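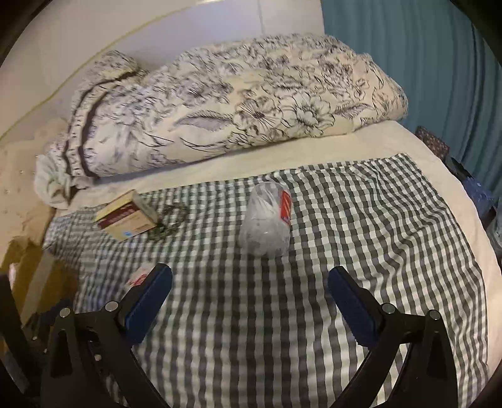 Gingham top sheet over cream, with the floral duvet rolled back.

The owner of Ploketti started the business with one sewing machine and a stack of bed linen bought at a hotel closing sale. That was 11 years ago. The shop now fills the ground floor of a former shoe store in Runard, and the workroom upstairs employs six people. It sells sheets, duvet covers and pillowcases, and it mends them too, which is how most customers first come through the door.

"People bring in a fitted sheet with a blown corner and they're embarrassed about it," she said. "They think I'm going to tell them to buy a new one. The corner is a 20-minute job."

We talked at the cutting table on a November morning before the shop opened. She asked that her name be left out, as she does with everyone who writes about the place. The shop has a name, she said, and people can use that one.

Repairs bring in less money than sales but take up more of the week. Last year the workroom logged 1,319 of them. Elastic was the most common problem, with 488 jobs, followed by split seams on duvet covers and worn patches in the middle of flat sheets. For the last of these she still does what used to be called sides to middle: the sheet is cut down the center, the two good outer edges are sewn together, and the worn parts become the new hems.

"You get a seam down the middle and some people can't sleep on it," she said. "I tell them that before I cut. About half go ahead – the others take it home for rags or a dust cover."

She is particular about cotton and less so about thread count. Most of what she sells is a plain weave from a mill in Gudeta that she has used since the second year. She tried a cheaper supplier once and had returns for months. The fabric pilled, and the checks on the gingham didn't meet at the seams however carefully they were cut.

Gingham is her best seller. She puts this down to the fact that it goes with nearly anything and hides creases, so nobody feels they have to iron it. Flat sheets outsell fitted ones in that pattern, because customers like to use them over a plain bottom sheet in summer and fold the duvet away. 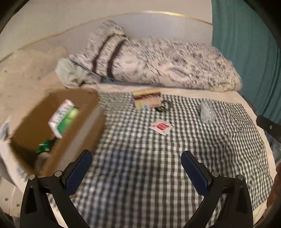 One longtime customer, Inon, disagrees about the ironing. A check looks worse than a plain sheet when it's creased, according to Inon, and the answer is to take it off the line while it's still a little damp and fold it right away. The owner laughed when I passed this on.

"That's fine if you have a line," she said. "Most of my customers have a dryer and a chair."

Her own washing advice is short. Wash warm, not hot. Use less detergent than the box says. Close the buttons on the duvet cover first or everything else in the load will end up inside it. She doesn't sell fabric softener and doesn't recommend it.

The waiting list for repairs was 14 days when I visited, and it gets longer before the holidays. She has thought about raising the price to bring it down. So far she has put up a sign asking people to wash things before they bring them in, and the sign has helped a little.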